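Household Food Habits, Lecture 4: Where People Eat at Home

Lecturer: Young-sook Jang
Class meets on Wednesday, second floor seminar room

Last week we discussed the kitchen as a place of work. Today we continue with the question of where the food goes after the kitchen. Many textbooks take it as given that a household eats at a table, all members at the same time. Please keep in mind that this is only one pattern, and in small apartments it may be a rare one.

In the reading by Modise you will find the term "eating place." He means any spot where a person has food within reach for 15 minutes or more. By this definition a sofa, a bed, a desk and a balcony step are all eating places. I find the definition useful, but the time limit is a little arbitrary, and we will discuss it in class. 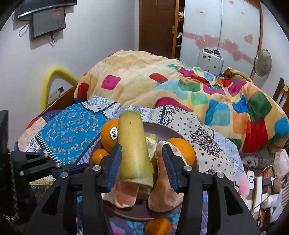

Department of Home and Family Studies | Food Habits Group

A plate of produce on a bed would be counted by Modise as "food in a rest area." In his survey of 112 households, 60 reported this at least one time in the week of the diary. Please note that he did not ask separately about fruits, vegetables and cooked meals. Rallis criticizes him for this, and in my opinion the criticism is fair, as a cooked meal asks for more tools and more cleaning.

Terms to know for the quiz:
Eating place
Rest area
Shared meal (two or more persons, same food, same room)
Parallel meal (same room, different food)

The difference between the last two was not clear to some students last year. If a mother eats soup and her son eats bread beside her, we write parallel meal, even when they talk during all the time.

Homework: keep a food place diary for three days and write a comment of 700 words. Do not write the names of your family members. Send it to Amirul Ngau before the next class. For late work, please ask him first.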